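Laltow community help > Arms and grippers > Faults and stops

Right arm faults out halfway through wiping a small whiteboard

Asked by marmaladebench

Hello all, and apologies in advance for the length of this, I've been staring at it for so long that I no longer know which bits matter.

We have a pair of Prolero arms on one table, both run from Laltow, and one of the jobs we've taught them is to rub the writing off a little whiteboard. The right arm holds the eraser and the left one is there to keep the board from wandering. It worked nicely for a good few days. Now the right arm gets partway along a word, shudders, and drops out with fault 31 (over-force at wrist). The motors let go, the arm sags, and the eraser either falls or gets dragged down the board as it goes. The first time I had my hand not far away, moving the cup of pens, and it gave me quite a turn.

I've tried a new eraser, a slower wipe and a full restart. I also put the force limit up from 900 to 2,000, which stopped the fault for an afternoon, but then the board shot out from under the gripper and off the side of the table, so I've put it back to 900 again. The left arm never faults. Happens on short words and long ones, and always while the eraser is moving away from the left arm, if that helps anybody.

Is this a worn wrist, or is it me?

Tinplate_Otter

Recalibrate it. Had the same number come up on mine and a recalibration sorted it out.

(If it's the older firmware you might want to update that too, but I don't know which one you're on.)

quietlathe

Welcome, and please don't apologise, it's a lovely clear account and I wish my own students wrote them like that. I look after a similar pair at the Nikolovski workshop and we had weeks of this, so I'll go through it in the order I'd do it if it were mine.

Before anything else, leave the limit at 900. I know it's tempting to nudge it up, and everybody does it once (I certainly did!), but the limit is what protects your fingers as well as the wrist, and a board leaving the table at speed is the same push you'd have had in the back of the hand. While you're hunting the fault, keep hands and pens off the table altogether when the arms are live, and have the stop button where you can reach it without leaning over. As for the sagging, that is how these arms behave when the motors cut out, so work out where the elbow will land and keep that patch clear.

Now the fault itself. My money is on the height of the table in your settings, and I'd leave the wrist alone for now. The wipe is taught as a path at a fixed height, and if the arm's idea of the board is even 2 mm lower than the real one, the eraser gets squashed harder and harder as it goes. A fresh eraser is thicker than a worn one, so changing it may well have made matters worse. Jog the arm down slowly with the eraser in the grip until it only just touches, write that height down, and do the same at the other side of the board. Ours were different at the two ends because somebody had slackened the bolts on the front rail to run a cable and then not quite tightened them evenly.

The other thing is where the left gripper sits. It only needs to rest at a corner, closed. If it pushes inwards it is fighting the right arm, and the right arm is the one that complains. You say it always happens while the eraser is moving away from the left arm, so look hard at how much of the board is pinned. If the board is on clip-on feet like our Davlow ones, check too that it isn't rocking on them, as the eraser can dig in at the low side.

And look at your cables with the arm stretched right out. A tight loop at the wrist can read as force. We found one tie done up so snugly that it tugged on every long stroke.

A couple from our own table, the same sort of job:

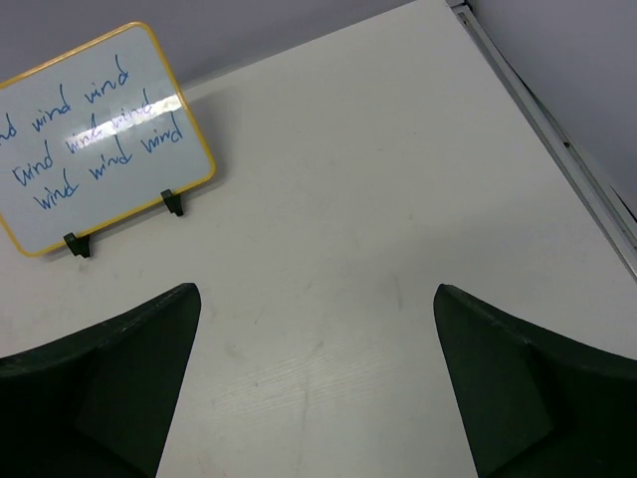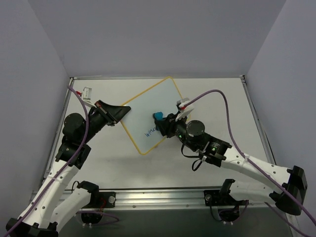
Page last changed in August, 16:40

For the corner hold, look at the left arm in the one with both arms in it. The tip overlaps the corner of the board and goes no further in. The purple cable on the right-hand arm has a great deal of slack in its arch, more than looks tidy, and I'd copy that if yours is pulled in close.

Do the height first, though, then one wipe at your slowest speed with your finger on the stop. If you still get 31 with the eraser barely kissing the board, take it out of the grip and run the same path in the air. A fault in the air means the wrist or the cable and you'll want to write to Prolero. No fault in the air, and it's back to the height and the corner.

marmaladebench

Thank you so much, both. I've done the jogging and the right side is lower than the left in my settings by a fair bit more than I'd have guessed, so that's where I'm starting. The pens have been moved to the windowsill. I'll come back once I've checked the rail bolts and done the run in the air.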